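Zarkell will now rent you two arms and ask you to bring your own bins

2024-08-24 | Automation | By Reet Sproģis

Small manufacturers who have always wanted a robot, but have never wanted to own one, have a new option. Zarkell this week opened orders for Truvetby, a two-armed kitting station that comes by the month, with a setup visit, a support line and a contract that runs to fewer pages than the safety sheet.

Kitting is the job of picking the parts for one product out of their bins and putting them together in a tray so that whoever does the assembly doesn't have to go looking. It is dull work and most shops hand it to the newest hire. Zarkell would like to be the newest hire.

The price is $1,813 a month on a one-year term. A second package, with a spare set of gripper fingers and quicker phone support, adds $258. The fingers alone are $525 if you break a pair outside the plan, a figure that Li-hua Chang, who runs sales, read out to us a little faster than the others.

We spent a morning with the station at the company's demo room. The parts on offer were the kind you would find inside any number of small appliances: little DC motors with their leads attached, round red circuit boards, and wire harnesses in more than one color scheme. All of it sat in yellow bins, with a paper-lined steel tray in the middle to receive the goods.

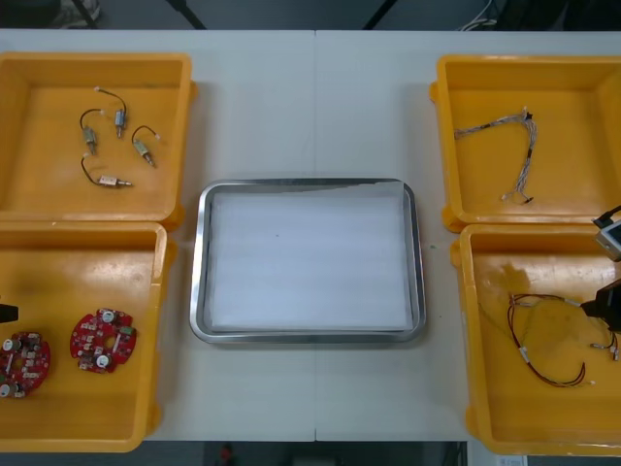

The right arm over the red-and-black harness, with the steel tray still to be filled. Photo: Zarkell

Motors and boards are what you might call polite parts. They have edges, they stay where you put them, and they look about the same from one pick to the next. Harnesses have no manners at all. A harness that was lying in a neat oval a minute ago can come up out of the bin as a knot, with a connector swinging off one side and a terminal hooked on something it has no business touching.

Most suppliers in this price range deal with the problem by leaving it out of the brochure. Zarkell put it on the cover. The company says Truvetby will take "loose wired parts as received," and the fine print goes on to define "loose" for most of a paragraph. Harnesses longer than a forearm are excluded. So is anything with grease on it.

King-fai Hsieh, the engineer who led the work, was happy to talk about the exclusions, possibly happier than Chang was.

"Wire is where everybody's demo goes to die," he said. "So we started with wire. If you can get the harness, the motor is a day off."

His answer is to give each gripper its own small camera and have the arm take a second look once it is down in the bin, before the fingers close. The first look picks a part. The second picks a spot on the part, away from the terminals and, where possible, away from any crossing in the wires. Customers can mark no-touch areas for each part on a tablet, using a tool that resembles a child's coloring app and works about as well as one, meaning fine until you try to do it in a hurry.
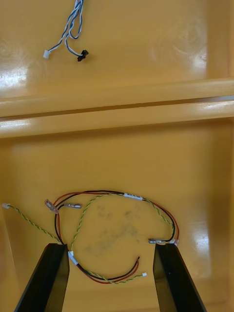 A gripper-side view, fingers open, of the red-and-black and green-and-yellow wiring. Photo: Zarkell

The second look costs time. Hsieh would not give a cycle rate for harnesses, saying it depended on the harness. He did say that a person with some practice is quicker, and that the person also wants lunch. Pressed on the subject, he allowed that the person with practice is a good deal quicker.

Setup is the other selling point. Zarkell asks for one clear table, one outlet on its own circuit and around 50 samples of each part, which it uses to tune the picking before the station is handed over. Bins are up to the customer, provided they are open at the top and all one color. Clear bins are out. Shiny ones are discouraged, although the yellow ones in the demo room threw back plenty of ceiling light and stayed on the approved list.

Dewanti Subramaniam has had a trial unit since April at Visura, a small maker of countertop appliances. She runs the assembly floor and describes herself as neither for nor against robots, provided they start when she turns them on.

"It does the boards and motors and I don't think about it," she said. "The harnesses, I check. I check them when people do them too."

Her one complaint was the paper liner in the tray. Truvetby wants a pale, flat background so it can confirm what it has put down, and Zarkell recommends changing the sheet when it gets marked. Visura now buys paper for a robot. Subramaniam said she has a line for it in the budget, between gloves and tape. 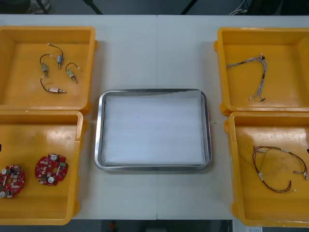
The alternative at this end of the market is Tse, whose single-arm station is cheaper and has been out longer. It handles rigid parts only and says so plainly. Fung-ping Tseng, a consultant who helps small plants choose this sort of equipment, said the decision mostly comes down to what is in the bins. A shop that kits brackets and knobs has little use for a second arm. A shop with wiring in every box might, if it can live with the speed.

Tseng's advice to clients is to ask for a trial using their own worst part, and to bring it in the bag it ships in, without straightening it first. "Everyone tidies up for the robot," Tseng said. "Don't."

Zarkell does offer trials, for a fee that comes off the first month's rent if you sign. Orders are open now through the company's sales office. Chang said the first stations will go to customers who have already sent in their samples, and asked us to mention that samples should be labeled. Several boxes have arrived without a name on them.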